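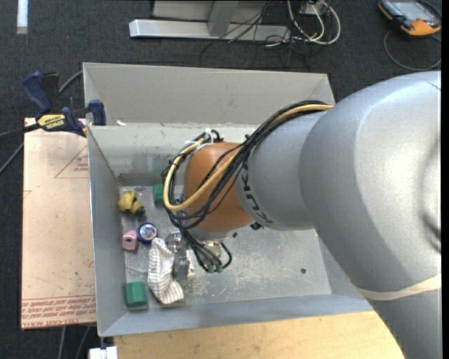
KUKA arm over an open gray metal bin

Home | Guides | Setup | Crews | Support

Section 4: Setting up a new job in Clastard

I set up the Ondwood apartments job in Clastard last month, and I made every mistake so you don't have to. These are the steps I use now for any building with more than one trade on it. Give yourself an hour and have your subcontractor list open in another window.

Before you start
You need admin rights and the signed contract schedule. If your login only shows "Timecards" on the left, you're a foreman user and you'll have to ask your office to bump you up.

1. Click New Job and type the job name exactly as it appears on the contract. I typed "Ondwood Bldg A" the first time, payroll had "Ondwood Building A," and the two never matched up.

2. Enter the site address, then drag the pin to the gate your crews really use. The default pin lands in the middle of the block (ours was on top of a bakery!) and people couldn't clock in.

3. Set the check-in radius. I go with 70 yards on a tight city lot. Bigger than that and folks can clock in from the parking garage.

4. Add your trades one at a time. For each one, pick the labor agreement from the drop-down before you add any workers.

CAUTION: If you add workers first, Clastard gives them the open-shop rate, and changing the agreement later does not fix hours already logged. I had to correct 53 timecards by hand over a weekend. Please don't be me.

5. Load the cost codes. You can import the Zestuten list, but it has 2,429 codes in it and your foremen will hate you. I import the whole thing, switch everything off, and then turn on the 20 we'll need for the current phase.

6. Assign a foreman to each trade. One person can cover two trades, but they'll get two separate approval screens every night – warn them.

7. Set the daily cutoff. Mine is 6:00 p.m. Anything after that goes to the next day's sheet unless a foreman moves it.

8. Click Publish. Until you do, the job is invisible on the phone app, even to you.

NOTE: Crews from Avotiņš show up as "Avotin?s" on older printed reports. The hours are fine, it's only the lettering. Leave the company name alone in the system, or your insurance certificates will come unlinked.

Testing it
Send one person to the gate with a phone and have them clock in and out again. Check that the entry shows the right trade, rate and cost code, then delete it before the first payroll run. If the rate is wrong, go back to step 4. If nothing shows up at all, it's nearly always the pin.

Adding a second phase to the same job is in Section 5.

Contact | Terms | Page updated 3/10/18 | © Clastard User Guides | Back to top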